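O dia em que o robô engoliu o próprio cabo

Eu tinha prometido à redação um texto alegre sobre robôs que arrumam a roupa de casa. Aí o braço travou na minha frente, soltou um estalo seco e ficou lá, parado, com um cheirinho de plástico quente que eu não esqueço até hoje!

Foi em abril, na Gellero, que testa na casa de clientes um sistema montado com garras da Kurnard. Quem me recebeu foi Eliseo Ayala, técnico de campo, paciente como poucos (eu pergunto muito). O teste era simples: pegar peça por peça de um monte de roupa e levar para o outro lado. Foram 16 peças sem drama nenhum. Na seguinte, uma dobra de tecido agarrou o cabo de alimentação, o braço continuou puxando e o conector foi embora junto.

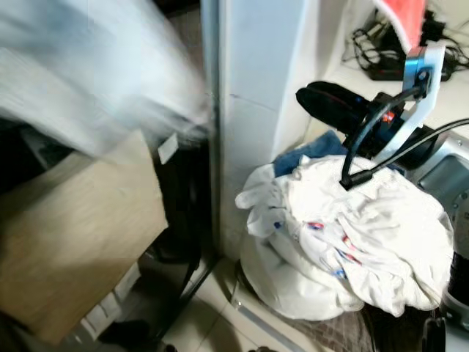 O que me assustou foi a demora. O limite de força estava em 20 newtons, só que o sensor lia o esforço no punho e o puxão vinha do cabo, bem mais atrás. Para o programa estava tudo ótimo! O Eliseo é que correu para o botão vermelho. Depois abriu o registro no notebook e me mostrou: 318 ciclos naquela semana, dois avisos de "resistência anormal", os dois apagados sem ninguém ler.

A correção veio em partes. Cabo preso ao braço com folga curta, um conector que solta fácil e parada automática no primeiro aviso. Perguntei se dava para ficar tranquila agora. Ele coçou a cabeça e disse que tranquilo, tranquilo, só depois de 96 horas de teste sem susto. Ainda não tinham chegado lá quando fechei este texto.

Comentários

Manríquez: Trabalho com manutenção e cabo solto é metade dos meus chamados. Tecido é o pior material que existe pra isso.

lu_sedier: E se tem criança em casa? Faltou falar disso.

tonho: Continuo dobrando na mão, obrigado

Fale com a redação | © Todos os direitos reservados | Voltar ao topo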